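4. Setting up the station for a two-handed recording session

This section covers the table, the backdrop and the pair of hand-held grippers used with the Rovo recorder. It assumes that the recorder software is installed (Section 2) and that both grippers have been calibrated once for lens distortion (Section 3). If a lens has been removed or knocked since then, repeat Section 3 before going on.

4.1 Before you start

Session files recorded with an uncalibrated lens cannot be corrected later. The Lultik trajectory solver will accept them, but the recovered positions drift towards the edge of the view.

1. Switch on the recorder and wait for the status line to read READY.
2. Seat each gripper on its handle and tighten the lower screw by hand. Do not use a driver.
3. Open and close each gripper fully five times. The jaw reading should return to within one unit of its starting value.
4. Check that the markers on the finger plates are clean and flat. A marker with a lifted corner gives a wrong jaw width at small openings.

4.2 Backdrop and table

The solver finds the position of each gripper from fixed features in the room. Plain cloth provides almost none, so a station with a black backdrop must have large letters or shapes attached to it, in several colours and at uneven spacing.

5. Hang the backdrop so that it meets the back of the table. Folds are acceptable provided the cloth does not move during a take.
6. Attach the letters to the upper part of the cloth. Do not repeat a letter.
7. Fasten down any cable that can swing. 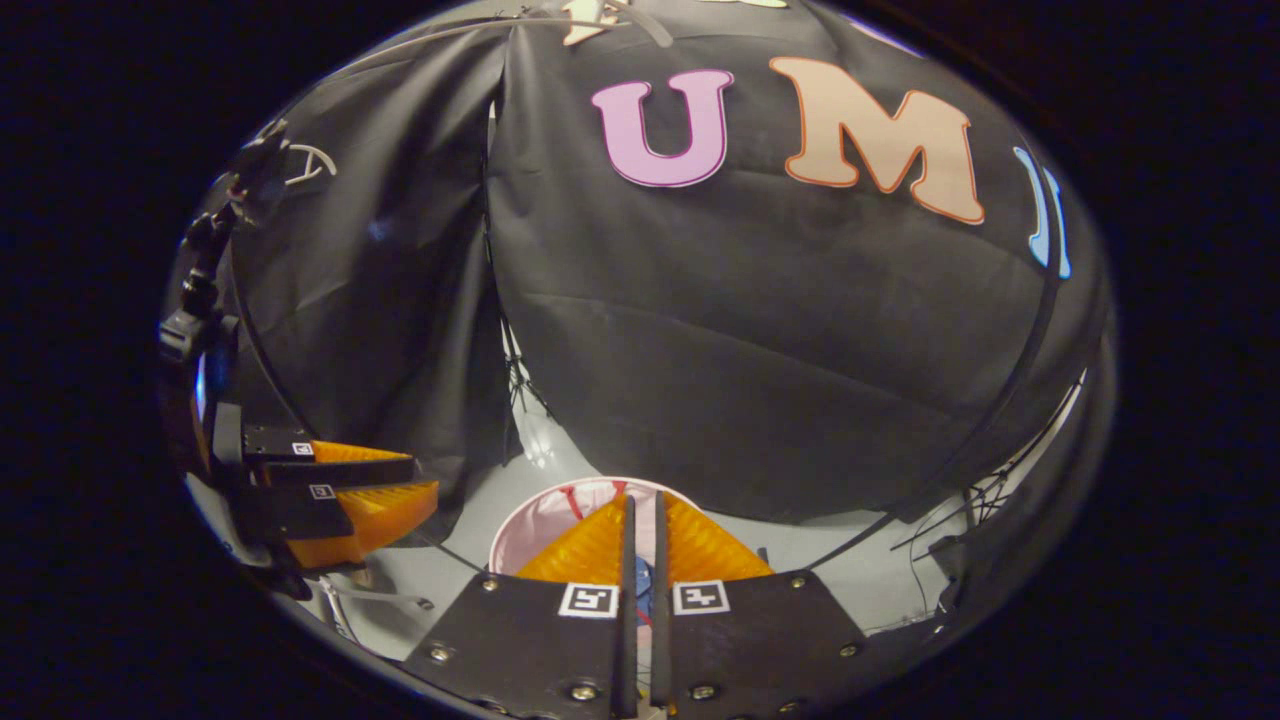 8. Place the objects for the task within reach of both grippers. For the bowl task, set the bowl first and the smaller object second.
9. Hold each gripper over the objects in turn and check the live view. Both finger pads must be visible at all jaw openings.

CAUTION: Do not move the letters between the mapping pass and the last take. If one falls, stop and map again.

4.3 Mapping pass

10. Select New Map and move one gripper slowly over the table for 30 seconds, covering the left side, the right side and the backdrop.
11. Return to the starting point and select Close Map.
12. Read the match figure. A value of 201 or more is required. If it is lower, add letters and repeat from step 10.

Note: In the Khattak trials, run at one station with the bowl task, 34 takes were recorded on plain cloth and the same number with letters. The solver lost at least one gripper in 16 of the plain takes and in two of the lettered ones. All losses in the lettered set occurred when both grippers were held low and close together. The trial procedure was written by Asif Butt and is given in Appendix C.

4.4 If tracking is lost

13. Stop the take and mark it as rejected.
14. Raise both grippers until the letters are in view, then select Relocate.
15. If the status line does not return to READY, close the session and repeat the mapping pass.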